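Notebook, cell 2, February, afternoon

Flower handover by teleoperation, continued. Reynaldo on the leader arms, me on the keyboard and the notes. Goal for today was 16 demonstrations that we can keep, with the same start every time: hydrangea in the tray on the left, both arms in home pose.

Changed before starting: I lowered the gain on the leader wrist as Dindo asked. He was right, the small shaking is less now. Also the closing speed of the grippers is set down one step. The stems are plastic with wire inside and they turn between the fingers if you close fast.

First block, 7 attempts, kept 3. The main trouble is the moment when both grippers are near the stem. Reynaldo looks at the two wrist views and they do not agree well for him, so he stops and corrects, and the policy will learn these stops also. I asked him to use the table view for the approach and the wrist view only for the last part. It went more smoothly, but he says his neck is tired from changing screens.

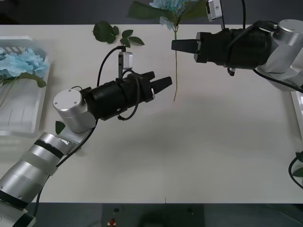 Handover test, both arms. Stem between the grippers, second hydrangea in the clear tray.

Leaves come off. For the policy I think it is not bad to have loose leaves on the table, but then they must be there in some of the demonstrations and absent in others, and we must write down which. I made a new column in the sheet, "loose leaf y/n". Please fill it, also if you are in a hurry.

Second block, 7 attempts again. Better. We agreed that the giving arm does not open until the operator has said "holding" loudly and waited one breath. It sounds silly but the timing is much more equal between the demonstrations, and I can find the release in the force log without searching.

Reynaldo tried also to guide the right arm by hand with the motors in free mode, to compare. The path is nicer. But his hand comes in the wrist camera, and the left arm must stay still meanwhile, so for two arms together I do not see how we can use it. Maybe only for the first waypoint.

To do:
- Cable on the left gripper: fix it with one more strap near the wrist, then check the full rotation.
- Ask Dindo if the Pidetti fingers can have a softer pad.
- Copy both blocks to the Marley disk. The second is not copied yet.
- Repeat with Reynaldo and me exchanged, to see how much is the operator.

We did not reach 16. Stopped at half past five, arms parked, power off.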